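Jury duty in Brurkov: three days in the hallway, then sent home

Forum > Local Courts > Jury Service

marblecake
Posted 2022-09-13

Got my summons for the county court in Brurkov back in February, put it off once, and finally served my time. I say served. I sat on a bench for three days and was thanked for my contribution to justice, which consisted of finishing a library book.
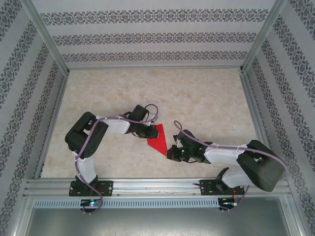 oldferryroad
You got a bench? Last time I went they had us standing along the wall outside the clerk's window until lunch. Then a man came out, read a list of names, and mispronounced mine so badly that I sat back down.

marblecake
There were benches for maybe half of us. The rest leaned. My question, before this turns into a furniture thread: the case we were called for was a contract dispute, Filtbridge against some company that supplies it. It settled on the third afternoon while we were waiting to be picked. Do I get paid for all three days, or only for days I was in an actual courtroom? The sheet they handed out says "attendance" and doesn't say what that means.

tin_whistle
All three. You were ordered to show up and you showed up. Whether the lawyers got their act together is their problem.

pdq_lois
I wouldn't be so sure. When I did it in Zudton they paid nothing for the first day, and the money only started on day two. That was printed on the back of the summons in letters the size of poppy seeds. Different county, so yours may be kinder.

tin_whistle
Zudton also charges you to park in the juror lot, so I'm not taking Zudton as the standard for anything.

pdq_lois
It was free with the sticker. You had to ask for the sticker.

tin_whistle
And where did you ask for the sticker?

pdq_lois
Inside the building. Yes, I see the problem.

marblecake
Found the back of the summons. It says $20 a day and mileage one way. One way! I suppose they figure some of us get convicted.

gravelpit
Can I be the grump here? You gave up three days so that two companies could have a fair shot at a trial. A lot of cases settle exactly when the jury is in the hall, because that's when both sides start to worry about what strangers will think of them. You sitting there did the job. People complain about this like they've been kidnapped.

oldferryroad
I didn't hear anyone say kidnapped. I heard someone say bench.

gravelpit
You know what I mean.

marblecake
I do, and I half agree with you. The judge came out and told us nearly the same thing, and was nice about it. But I lose wages when I'm not at work, and $20 doesn't cover lunch and the sitter. If my being in the hallway is worth so much to Filtbridge, Filtbridge can buy me a sandwich.

halfpasttwo
In some places the losing side really does have to pay the jury costs if they settle too late. I don't know if Brurkov has a rule like that. It should. They called 159 people the week I went, for one trial that needed twelve and a couple of spares.

gravelpit
They call that many because half of them don't turn up.

halfpasttwo
Then chase the half that don't turn up, and leave me alone.

tin_whistle
Back to the money. Did you sign in each morning? If your name is on the sign-in sheet for all three days, that's your attendance. The check takes up to 30 days. Mine came folded in with a survey asking how comfortable the seating was.

marblecake
Signed in days one and two. On day three the sheet was gone when I got to the front of the line, and the clerk said she'd "got us all." I'm now wondering how firmly she'd got us.

pdq_lois
Call the jury office and ask them to read you what they have. Call early, they stop picking up after lunch. And get a letter from them for your employer while you're at it. Mine wanted one months later, and by then the office had changed its phone number.

oldferryroad
Seconding the letter. Also, ask how long you're excused for. I assumed it was three years and got another summons well before that. I'd have argued, but they wanted me to do it in person.

saberfan
Is this the same court that moved the jury room over to Saber Street? I've got a summons and the map on it shows the old building.

marblecake
Yes, Saber Street, side entrance. The front door is for people with better luck. I'm calling the office in the morning and will post what they say about day three.

gravelpit
Bring a cushion, saberfan.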